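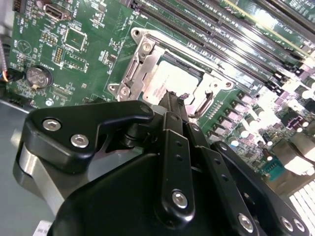
*Socket end of the board.*

## Repair or replace? The Prarkville library PCs

**mcoste_jalgate:** The town wants to scrap the old desktops at the Prarkville branch and buy new. Quote from Hodstead is $2,610 for two machines, delivery not included, naturally. I say fix what we have. People use them to print bus passes and argue with the county by email. My toaster could do it.

**bolt_and_nut:** Your toaster doesn't have to run the tax forms site. I sat there in August for 30 minutes waiting on page one.

**mcoste_jalgate:** That's the tax forms site. It does that to everyone.

**nahomlemma:** Full disclosure, I run Lemma over in Jalgate and would happily take the town's money. My price for the same pair is $2,330. But I'd try more memory and a solid state drive first. Cheap, dull, usually works. 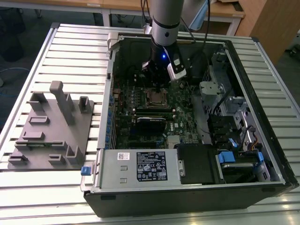

## Page 2

**pelican77:** So the guy who sells computers says don't buy computers. I'm suspicious – what's the angle, Nahom?

**nahomlemma:** The angle is that I live four doors from the library and hear about it at the mailbox.

**bolt_and_nut:** Still disagree. You fix them now, then you're fixing them again next year, and Mireille Coste is back here with a petition.

**mcoste_jalgate:** I have one petition going at a time. Currently it's the crosswalk.

**pelican77:** Do either of these quotes include a working printer? I'd sign for that.

**nahomlemma:** No. I don't do printers. I have a family.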